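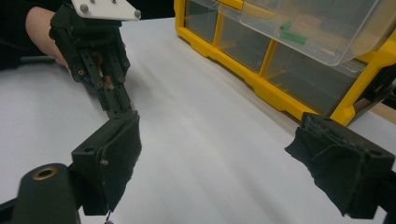

Small parts organizer on a shared table: how should the drawers be arranged and labeled?
Posted in Workshop and Storage, August
By Keyvan Rahimi

Our department keeps a yellow parts organizer with clear plastic drawers at the far edge of a white worktable. It is used by several people on different shifts, and it currently holds screws, washers, threaded inserts and small offcuts of fabric padding. The contents have become mixed. I would be grateful for advice on a suitable arrangement, and on whether labels should be placed on the drawers or recorded on a separate sheet. The organizer must remain on the table.

Birsen Canpolat

I would recommend emptying the unit completely before any labels are prepared. Sort the fasteners first by thread size and then by length. Assign the lower drawers to the heavier items, so that the unit remains stable when a drawer is pulled out in full. Washers should be stored beside the screws they fit.

Labels should be placed on the drawer fronts, in the lower left corner, so that the contents can still be seen. A separate sheet is seldom consulted. In our office we limit each drawer to 25 pieces of the larger screws and hold the remainder in a closed cabinet. The fabric offcuts should be moved elsewhere, as loose fibers collect on the fasteners.

A shallow tray marked "unsorted" is also advisable. Ours is cleared at 5 p.m. by whoever is last at the table.

Soveck

Use removable labels. The permanent type leaves residue on clear plastic and is difficult to take off when the contents change.

Lema

We have the same difficulty with ours and have not yet settled on a system. Please post the final arrangement if it is satisfactory.

Contact the Moderators | Copyright Vendov Community Help | Back to top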